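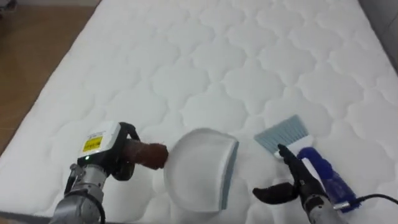
Bare beds before new sheets, says Penerstead lettings firm

21 Sep 2020

Mattresses in furnished lets at Penerstead will now be brushed down by hand at every changeover, lettings firm Joler has said. Starts straight away. Covers all the firm's rooms in Penerstead and the 2 houses it looks after in Hemside.

Until now the check was a quick look and a fresh sheet on top. Complaints from tenants in July changed that, mostly crumbs and bits of foil found under the bedding on moving-in day. One tenant is understood to have asked for a week's rent back. Joler would not say if it was paid.

The new routine is short. Sheets off, loose things picked up, then a small dustpan and brush over the whole top, working from the head end down. Quilted tops are the awkward ones, the firm says, as grit sits in the seams and a flat cloth just goes over it. Five minutes a bed is the time allowed. Cleaners had asked for longer. 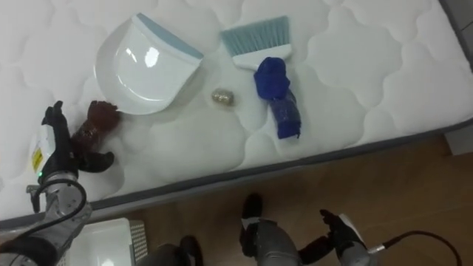 Anything left behind goes in a bag with the room number on it and is kept at the Barajas Road office for 2 weeks. That includes socks, soft toys and scraps of fabric, which were being binned before. Sweet wrappers and balled up foil can go straight out.

Brushes used on beds are not to be used on floors. Joler says each house will get a second set so the two dont get mixed up, and the bed set is to be kept in the airing cupboard, not under the sink. Pans get wiped after each room.

Tenants moving out are asked to strip the bed themselves and leave the bedding folded on the floor at the foot end. No charge if it's forgotten, at least for the first month. After that the firm will "have another look", a notice sent to tenants says.

The same notice says mattress covers are still on order. The supplier has given no date and rooms will be let without them in the mean time. Anyone who would rather bring their own can do so but should tell the office the size of the bed first, as the Hemside ones are not all standard.

Viewings are not affected.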